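Gristotham Grippers: hand-held jaws for teaching a home-built arm

Read me first

Hello, and thank you for stopping by. Gristotham is a pair of hand-held gripper fingers and the recordings we have made with them in our shared workshop in Probert. The idea is simple enough. You hold the fingers, do an ordinary job with them, and a camera on your head keeps track of where they went. Later on, the arm at the far end of the workshop (we call it Evton, after the village where we bought its motors) has a go at copying you.

Vaughn Gallagher drew the fingers and Mairéad Keogh wrote the recording scripts, with a good deal of swapping back and forth over tea. Neither of us does this for a living, so please be patient with the rough corners.

What is in the folder

recordings: 271 clips, sorted by task
fingers: drawings for the jaws, the pads and the marker cubes
scripts: recording, trimming and checking
notes: our workshop diary, spelling mistakes and all

Making and wearing the kit

1. Print both jaws and let them cool fully on the bed. Ours took three goes before the curve came out even.

2. Glue a dark pad to the inside of each jaw and leave them overnight under something heavy.

3. Fix a marker cube at the base of each finger, then put the camera on and hold the jaws apart in front of you. Both cubes should be in view.

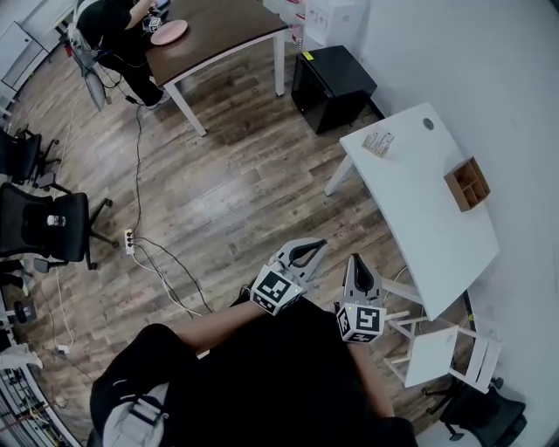

4. Run the check script and move your hands slowly from side to side. If a cube drops out for more than 19 readings in a row, the script beeps and you start that clip again.

Known troubles

Shiny markers are a nuisance, so use matt paper if you can get it. Clips numbered above 52 use the newer curved jaws, while the earlier ones have straight jaws and shouldn't be mixed in when you train. We do mean to redo those, probably in July when the evenings are longer.

Sharing

Use all of it as you like, and do mention Gristotham if you pass it on. Questions and mended scripts are both very welcome on the Zotville message board, where Mairéad looks in most evenings.

Last updated 28/02/2024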